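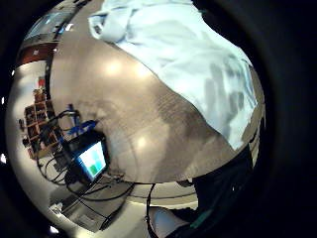
Tabletop with pale blue fabric, small monitor and the usual cables.

Hernel Tabletops, README

Hernel is a set of around 500 pictures of tables people meant to clear. Rohani Rondonuwu sorted them into 2 folders, "surface" and "clutter" – the second is much larger.

Cables get one label per tangle. Vibeke Baldursdóttir tried one per cable and gave up after 45 minutes.

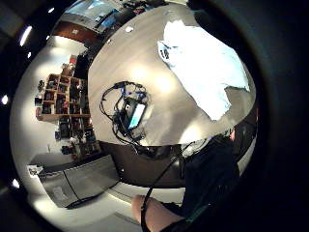
Shelves in the background are left unlabeled, cubbies included. Crumpled things go under "soft or flat" until Ultan Fahy settles on a better name.

Last updated March 24, 2026.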